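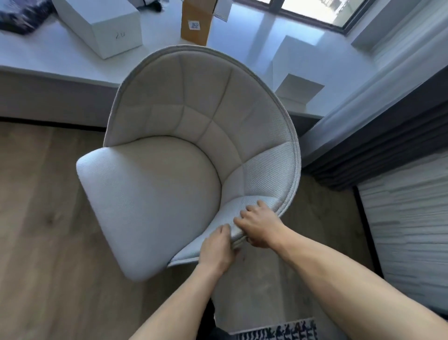

Gripper trials on furniture – notes and tips
Updated 12 Jun 2020

Quick ones this time, bench is full and I have to get to Ferkville by lunch. We've been trying grippers on a tub chair. Round, padded, nothing flat to grab. Good test. Bad chair for anybody's patience.

First tip. Do it by hand before you bolt anything on. Head camera, bare arms, move the chair the way you'd want the arm to move it. Then watch it back and write down where the fingers go. Štěpánka made me do this in April and I grumbled, she was right.
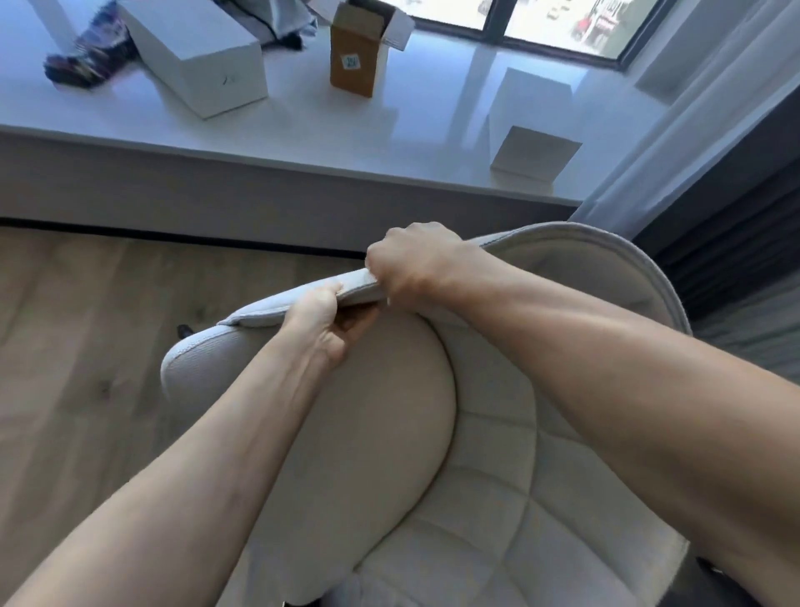
Both hands on the top rim of the backrest.

Rim grips. Piped edge is your friend, gives the finger something to catch on. Two-finger Sivinon with the stock pads slid off the weave at 40 newtons. Swapped to the soft ribbed pads, same force, held. Don't just crank the force up, you'll leave dents in the padding. Suction cups – forget it on woven fabric. Callum tried anyway. Air goes straight thru.

Wide grips next. One hand on the back, one on the front end of the side. Much steadier than both on the same bit.

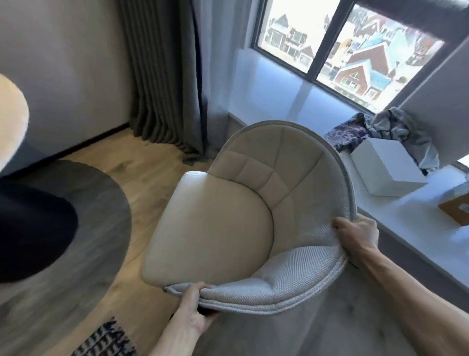 For two arms that means setting the bases further apart than you think. Ours went to 126 cm and the elbows quit bumping. Measure before you drill the plate, ask Čestmír how he knows.

Swivel base is the real pain. Push on one side only and the seat just turns away from you. Either lock it (strap round the base, cheap) or have the second arm hold while the first one pulls. Start both moves off the same trigger on the controller, not one script after the other.
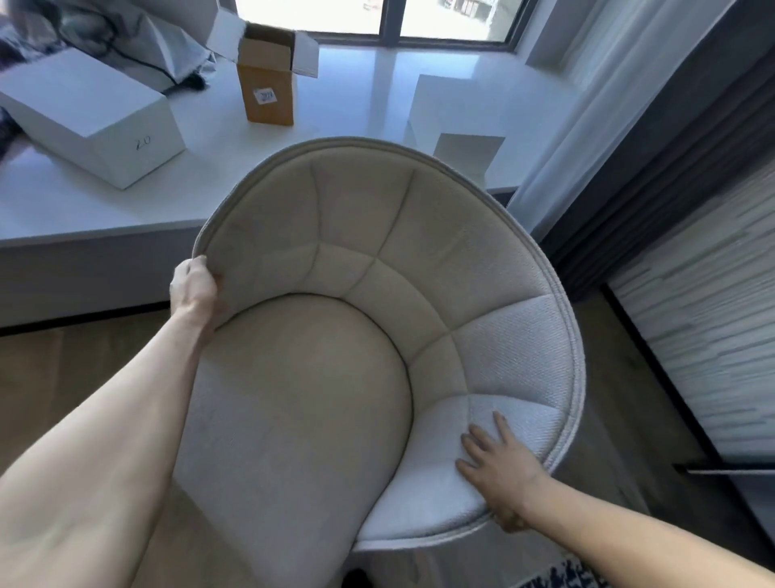 Opposite sides works best for turning it. Palm low, under the rim if the gripper will fit, fingers on the inside padding. The Skála has fatter knuckles and wont go under, so it's out for this job. Shame, nicer cables.

Camera stuff:
Fix the exposure by hand if there's a window. Auto will chase the glare and the pale fabric goes to mush.
Wide lens bends straight edges, so calibrate or dont trust your distances near the corners.
Wipe the lens. Yes, again.
Tape the cable down at 2 points at least.

Still to try: the three-finger one Ziad has over in Hestville, and a longer pad for the thick part of the side. Will add force numbers when Lahcen sends teh log.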